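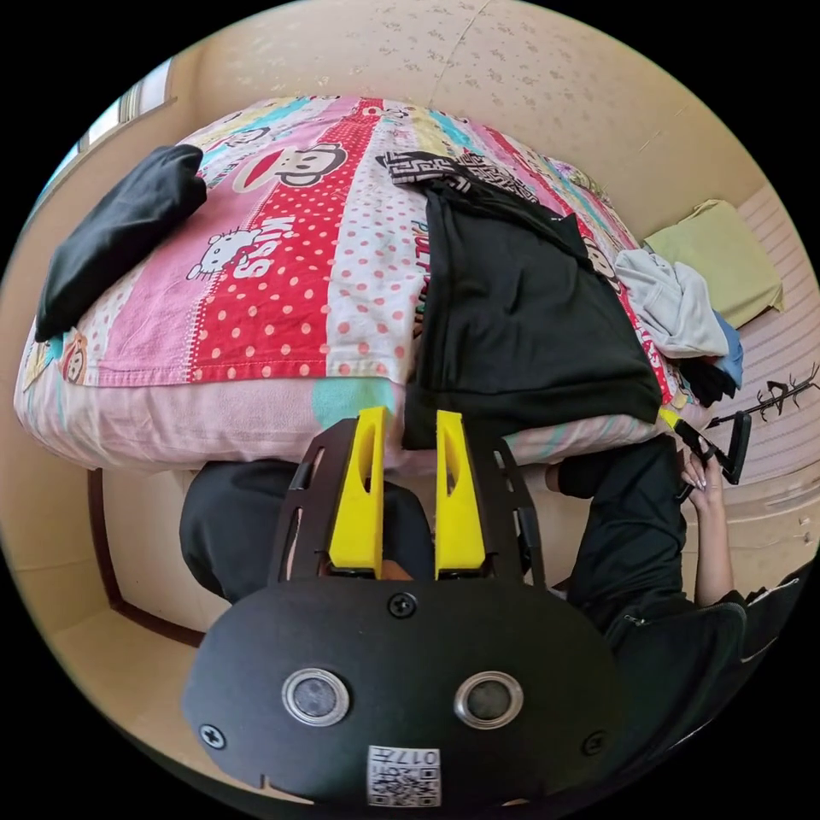 Foksideについて

ベッドの上に服を置く人は、だらしない人でしょうか。片付けの本にはたいていそう書いてあります。寝る場所に物を置くな、帰ったらすぐハンガーに掛けろ、と。私たちはこの教えをあまり信用していません。守れている家をほとんど見たことがないからです。

黒い上着が掛け布団の上に広げてあって、襟元に白黒の柄のマフラーがのっている。横にはグレーの服が丸まり、青い服も見える。たたんだ黒い服だけは離れたところに置いてある。私たちが仕事でうかがう寝室は、だいたいこういう様子です。散らかっていると言えばそうですが、服の居場所としてベッドが選ばれているとも言えます。平らで広く、腰をかがめずに手が届く。家具としてこれに勝てる収納は、あまりありません。

Foksideは、寝室と衣類の片付けだけを引き受ける小さな会社です。台所も物置も扱いません。問い合わせをいただくたびにお断りしていて、商売が下手だとよく言われます。

始まり

もとはRindanoという布団カバーの店でした。カバーを売っていると、洗い替えの相談に来た方が、途中から服の話を始めます。新しいカバーを買っても上に服が積んであって柄が見えない、という話です。最初のうちは世間話として聞いていましたが、あまりに多いので、店の奥の棚を空けて相談用の机を置きました。

そのころ流行していた整理術の講座にも、ひととおり通いました。修了証は23枚あります。役に立ったものもあります。ただ、どの講座でも「習慣になれば楽になります」と教わるのに、その習慣がどうすれば身につくのかは最後までよく分かりませんでした。修了証は引き出しにしまってあり、壁には貼っていません。

店のほうは後に閉め、片付けの仕事だけが残りました。Rindanoの名前は、いまも一部のお客様の請求書に使っています。変更の手続きが面倒だというご意見が多かったためです。

やっていること

訪問は1回60分です。もっと長くしてほしいというご希望もありますが、服を触り続けていると判断が雑になります。お客様も、私たちもです。

最初に見るのはベッドの上です。クローゼットは後回しにします。クローゼットの中身は何年も動いていないことがあり、そこを整えても毎晩の暮らしはたいして変わりません。ベッドに出ている服は、着た服か、これから着る服か、着るかどうか迷っている服です。この区別をご本人に言葉にしてもらいます。まだ洗わなくていい上着、明日も使うマフラー、たたんだけれどしまう気になれない服。口に出してみると、置き場所はかなり絞れます。

次に、置き場所を決めます。ここで新しい収納用品をおすすめすることは、めったにありません。椅子の背で足りるなら椅子の背にします。壁のフックで足りるならフックです。ベッドの足元に服を置く場所を正式に決めてしまうこともあります。これを聞いた同業の方には笑われました。

訪問の控えは225件たまっています。読み返すと、二度目の訪問でも最初とほぼ同じ場所に同じような服がある例が目立ちます。失敗と呼ぶべきかどうか、社内でも意見が分かれています。本人が困らなくなったのならそれでよい、という側が今のところ少し優勢です。

掛け布団のこと

カバーの店だったころの名残で、寝具には口を出しすぎるかもしれません。

柄物の寝具は部屋が落ち着かなく見えるからやめましょう、と言う専門家がいます。無地の白や生成りに替えれば部屋が広く見える、とも言います。そういう見え方はたしかにあります。しかし、気に入って毎晩かぶっているものを、部屋を広く見せるために手放す理由が私たちには分かりません。キャラクターや水玉、派手な赤やピンクでかまいません。好きな柄の布団なら、上に物を置きっぱなしにするのが少し惜しくなるだろう、とも期待しているのですが、これは今のところ証明できていません。 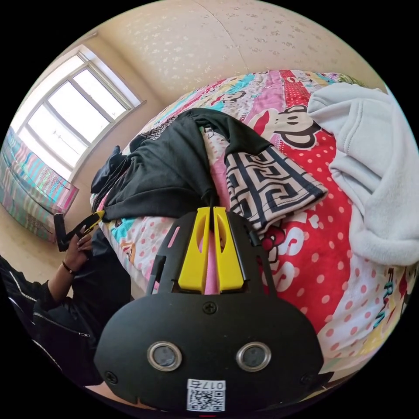
サルの顔と水玉がにぎやかなベッドの上の寝具

カバーの洗い方、しわの伸ばし方、端が床につかない掛け方などもご相談いただけます。しわについては、多少あって当たり前だと考えています。ホテルのように張ったベッドを毎朝つくりたい方には、別の会社のほうが合うはずです。

料金とお約束

相談の席料は1,060円です。無料にしていた時期もありましたが、無料の相談はどうしても契約の勧誘に近づきます。席料をいただいたほうが「今回は頼まなくてよいと思います」と言いやすいので、有料にしました。訪問の料金は部屋を拝見してからお出しします。

捨てることを前提にした作業はしません。減らしたいというお申し出があれば手伝いますが、こちらから袋を広げることはありません。使用前と使用後を並べた写真も出していません。片付いた直後の部屋がきれいなのは当然で、知りたいのは翌月の様子だと思うからです。

「人生が変わる」という言い方も使いません。服をしまう場所が決まるだけです。朝、上着を探す時間は短くなるかもしれません。

事務所

Montoyaビルの二階にあります。一階の入り口に看板は出ていますが、小さいので、通り過ぎて戻ってこられる方がいます。階段の手前に傘立てがあるほうの入り口です。相談用の机は店のころと同じもので、天板に布を裁ったときの傷が残っています。

Brudbridgeの分室は、4月から相談だけをお受けしています。訪問のお申し込みはMontoyaビルの事務所へお願いします。お電話は午前10時から午後4時まで。訪問に出ているあいだは留守番電話になりますので、お名前と、ベッドの上にいま何が置いてあるかを吹き込んでください。片付けてからお電話くださる方もいますが、そのままでけっこうです。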